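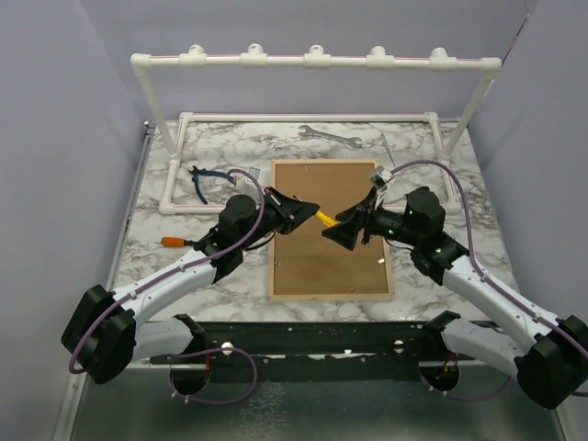
**Department of Work Studies and Craft Education, Bench Practice Group**

**Figure 4.** Work board with a light wooden frame on a marble-patterned tabletop, with hand tools lying around it: an open-end wrench, pliers with blue handles, a screwdriver with an orange handle and a thin gray metal tool. A few small screw heads are visible on the board.

## 4. Where the tools are put down

### 4.1 The board and the surface around it

In Section 3 we described the work board as the place where the part is fixed or supported. In the present section we look at the surface outside the board. In the literature on hand work this surface is often treated as free space, and only the reach distance is reported. In our material it has a structure of its own, which is made by the workers during the task and which is different from the order of the tool drawer.

We use three terms. The *board* is the flat piece on which the part is worked. The *margin* is the part of the tabletop between the board and the end of the table or the nearest wall. A *rest place* is any position in the margin where a tool is put down and released. A tool which is put down on the board itself has no rest place in our sense, and such cases are treated separately in 4.4.

Figure 4 can be used to explain the terms. The board is the brown rectangle in the middle of the table, with cork inside the wooden frame. All the tools named in the caption are in the margin. The wrench lies horizontally beyond the board, the pliers are at the upper left next to a small translucent plastic item, and the screwdriver is at the left with its handle pointing outward. The thin gray tool is at the upper right, close to the frame, and it is the only one of the four that we would code as "diagonal." For the coding we did not need to decide if this tool is a small screwdriver or a probe. It received the general code "thin tool," as did all tools of this shape in the study.

The table in Figure 4 has pale walls on three sides. Walls of this kind limit the margin and also stop a round handle from rolling off. At the Ollitz site the tables had no walls, and the workers there used a folded cloth or a shallow tray for the same purpose. We have coded the tray as a part of the margin. This was a difficult decision, and the second coder did not agree with it at first. When a tray is present, a tool can be placed in it without any attention to direction, so the tray makes the direction code less useful. We have therefore left the tray cases out of the direction results in 4.3, but we kept them in the distance results.

### 4.2 Material and coding

The material of this section comes from 14 workers who did small fastening and loosening tasks on a cork or felt board. Six of them worked at Ollitz, five at Zalosora and three at the training room in Frerichs. The tasks were taken from the normal work of each site, so they are not identical. All of them included screws, and all of them needed at least one change of tool. No worker was told where to put the tools, and the starting layout was made by the worker before the task.

In total we coded 412 put-downs. A put-down begins when the tool leaves the part and ends when the hand is open. When a tool was passed from one hand to the other and then placed, this was coded as one put-down, with the second hand as the placing hand. When the worker kept the tool in the palm while using the fingers for something else, there was no put-down. This happened most with the short screwdrivers and almost never with the wrenches.

For each put-down we coded the following:

- the kind of tool (wrench, pliers, screwdriver, thin tool, other)
- the side of the board (left, right, near, far)
- the direction of the tool in relation to the closest edge of the board (parallel, across, diagonal)
- the end which points to the worker or outward (handle or working end)
- whether the rest place was the same as the previous rest place of this tool

Two rest places were considered the same if the outlines of the tool in the two positions overlap. This rule is simple, but it is generous to long tools. A long wrench can move a good distance along its own length and still overlap with its former outline, while a thin tool placed diagonally loses the overlap after a small turn. Readers should keep this in mind when they compare the kinds of tools in 4.3.

The first coding was done by Sneha Bisht. Graziella Sorrentino coded a part of the same material without seeing the first codes. They agreed well on the kind of tool and on the side. For direction, most of the disagreement was between "diagonal" and "across," and these cases were discussed until one code was accepted.

### 4.3 Rest places by kind of tool

Of the 412 put-downs, 164 were returns to the same rest place. The returns were not spread evenly over the tools. Pliers were returned most often. They have two handles, they do not roll, and they need more space, so when other tools have been laid around them their place stays open and is easy to find again. Several workers also put the pliers down with the handles slightly open, in the position in which they would be gripped the next time.

Wrenches showed a different pattern. They were usually placed on the far side of the board and parallel to its long edge, as the wrench in Figure 4 also lies. In the interviews the workers explained this by saying that the wrench is flat and long and "does not disturb" when it is behind the work. It seems to us that there is a second reason. In these tasks the wrench was needed at the beginning or at the end, and the far side was the place for tools that were finished for the moment. At Zalosora, where the wrench was used in the middle of the task, it was found more often on the right side.

Screwdrivers were the tools with the most different rest places. The handle was decisive here. A handle with flat sides was put down quickly and in any direction. A round handle was put down with care, and often against something: the frame of the board, the wall, or another tool. With most screwdrivers the handle was pointing outward, away from the board, and the tip toward the board. One worker at Frerichs did the opposite during the whole task, with the explanation that she had learned it in this way in an electrical workshop and did not want the tips near the sleeve.

The thin tools were placed close to the frame. Because of their small weight they are easily pushed by the hand, and on a smooth tabletop they slide. The workers knew this. Some of them placed the thin tool so that it had contact with the frame, and two workers at Ollitz stuck it into the cork when they did not need it. The second solution was considered bad practice by the supervisor, but it was quick, and the tool was not lost.

### 4.4 Tools and small parts on the board

Tools were seldom released on the board itself. When it happened, the reason was mostly that the tool would be used again in the next moment, for example when a screw had to be turned by hand before the last tightening. Small parts were treated in the contrary way. Loose screws were put on the cork and not on the tabletop, and many workers pressed them a little into the surface so that only the head could be seen. From the heads alone it is not possible to know if a screw is stored in this way or if it belongs to the fixing of the board. In our coding we used the change between two moments of the task, and a single view was not accepted as evidence.

The color of the board had some importance for this habit. On brown cork a bright screw head is seen easily, but a brass one is not. The felt boards at Zalosora were dark green, and there the workers did not complain about brass screws.

### 4.5 Limits of the coding

The side codes depend on where the worker stands. For tasks in which the worker moved to another side of the table, we kept the codes of the first position, so that "far" does not always mean far from the hand. This concerns only the Frerichs material. We also did not measure the time needed to find a tool again, although it would be natural to ask if a returned tool is picked up faster. The Aduvar protocol, which we follow for the other measures, has a procedure for this, and it requires that the worker's eyes are visible during the task. This was not given at two of the three sites.

The boards were also of different sizes, and a large board leaves a narrow margin. We report the distances in Section 5 both in centimeters and as a share of the width of the margin.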